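2/19/20

Stacking season

February is my month for getting down on the floor with a box of blocks. The yard is mud, the library is packed, and there's only so much soup a person can make. So this year I went through the whole block situation in our house, which had gotten out of hand (three bins, one with a cracked lid, and a pillowcase I'd forgotten about), and I ended up thinking way more about plain colored cubes than I ever expected to.

I'm a cube person, I'll admit it. Arches and triangles are fun for about an hour and then they're what you step on in the dark. A cube always goes back with the other cubes! My sister in Clemport disagrees loudly and buys my kids a new castle set every birthday. We love her anyway. 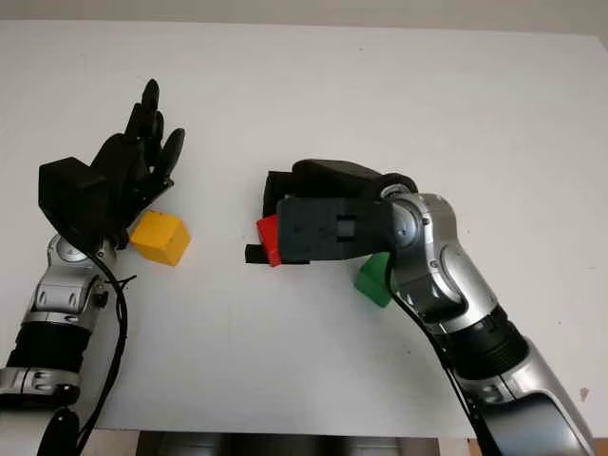 The thing I keep coming back to is how little you need. When I dumped everything out I had expected the big spread to be a hit, and my youngest just sort of wandered off. Then I put all but a few away and she played for the whole afternoon. Same thing happened the next morning. I've now got the bulk of them up in the closet and I swap a handful in when things get stale.

Surface matters too. We used to build on the rug, because it's quieter when things come down, but a rug has a slope to it that you don't notice until your third block. A table is so much better. We cleared off the old one from Rashidi (the furniture place, closed now, I still miss it) and I wiped it down and declared it a no-homework zone. That lasted 2 days, but still.

Then there's paint. I really like a painted wooden cube that's been used a bit, with the edges gone soft and the color a little rubbed. Brand new ones can be slick, and a slick block on a slick block is a short tower. I was going to sand ours and had the paper out and everything.

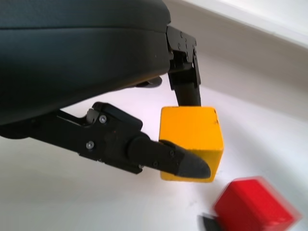
Amirul Mandagi wrote in after my last post to say please don't sand them, just wash them with a barely damp cloth and let them sit out overnight, and that the yellow ones always show dirt first so start there. I did, and Amirul is right, the yellow ones were the worst by a mile. The water in the bowl was disgusting. So the sandpaper went back in the garage and I feel like I dodged a whole weekend of dust.

As for order of stacking, we have opinions in this house. My son says biggest on the bottom, always. My daughter puts whatever color she likes best on top and will wait you out if you argue – and I've come around to her side, mostly, because a slightly bigger cube sitting on a smaller one is a lot more exciting to look at. You hold your breath a little.
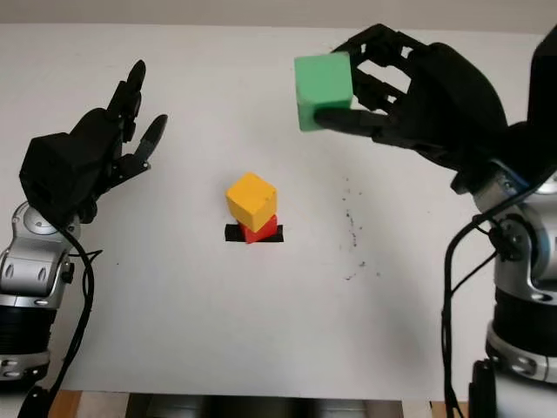 Our house record is still 4 before somebody sneezes. We don't line the corners up, either. I used to fix them when the kids weren't looking and I've made myself quit, since a crooked tower is theirs and a straight one is mine.

Next up is storage. I have my eye on a flat tray instead of the bins, so I'll report back once I've measured the shelf.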